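Mivutora Facilities and Display Services
Support request 135
Category: Display materials, produce sorting table
Opened: May 30, 2018
Status: Resolved, follow-up scheduled

Summary of request
The Sarnico branch reports that the artificial produce set can no longer be put away according to the printed layout card. The card calls for sorting by colour, with one basket for each colour group. Staff have been unable to agree on where several items belong, and the set has been returned to storage in a different order after each session.

Initial assessment
The layout card supplied with the set is version 2. It was written for matching baskets, and the branch has since received a replacement basket from Jitaru in yellow plastic. The card does not mention this basket. Staff took its colour to mean that all yellow items should be placed in it, while the card assigns yellow items to the second wicker basket.

Steps taken
The branch was asked to clear the white table, set the baskets in a row and begin again with the green group. The pepper, the apple and the cucumber were placed together in the left wicker basket without difficulty. The mango was then placed in the second wicker basket, as the card directs. 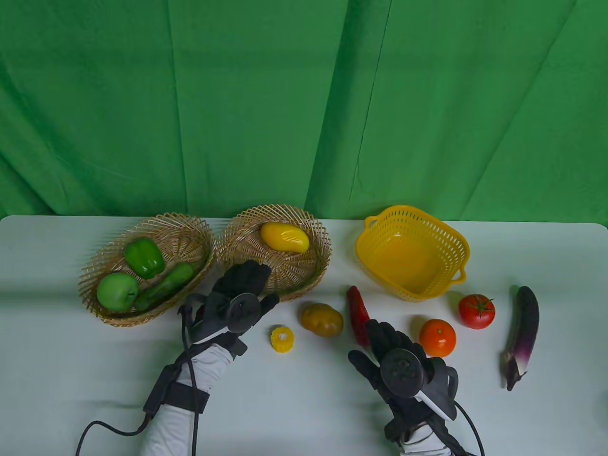 The remaining difficulty concerned the corn slice and the potato. The corn is to join the mango. The potato is not listed on the card at all, and its colour falls between yellow and brown. After discussion with the branch, it was agreed that the potato will be treated as a yellow item until the card is revised.

The chili pepper, the tomato and the orange form the warm colour group and are assigned to the yellow plastic basket. The branch asked whether the orange should be kept apart. The card allows either arrangement, provided that the same one is used each time.

A second matter was raised during the call. The oval baskets do not sit flat when their rims overlap, and items may roll when the table is moved. The branch has been advised to leave a hand's width between them — the table is wide enough for this — and to lift the baskets by the base.

Resolution
Interim instructions were sent to the branch and are to be kept with the set. Version 2 of the card should be withdrawn from the storage box.

Outstanding
Jekico has been asked to print a revised card listing the potato and naming each basket by material as well as position. Delivery is expected in June. This request will be closed once the branch confirms receipt.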